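Equipment > Food Service > Givari Table Arm

Givari Table Arm, demonstration visits

We love having people come by and see the Givari at work before they make up their minds, so pull up a chair and stay as long as you like! The next open day is 1st May at our Bandara showroom, and Leanne Naylor will be running the burger station again (she ran it all through April and still hasn't tired of it). Visits last 60 minutes, with plenty of time for questions at the end.

The arm picks buns from a clear bin and builds on a paper-lined tray, with the cheese and lettuce kept in easy reach behind it. Bring your own bins if you'd like to try them, and do tell us beforehand how big they are.

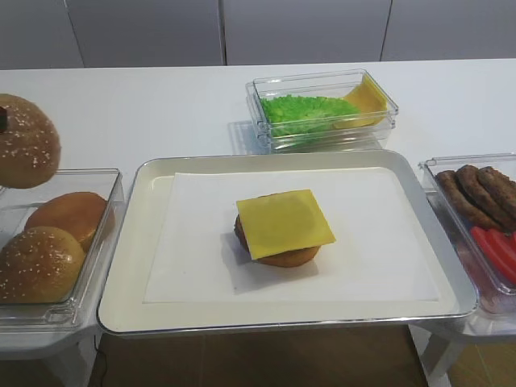

Groups are welcome too, though we like to keep it to 3 people at the table so everybody gets a proper look. Write to Ibrahim Tamuno to save a place, and ask him for the part list while you're at it. The order number is 3088.

3 shares | 0 comments

Contact | © Givari | Back to top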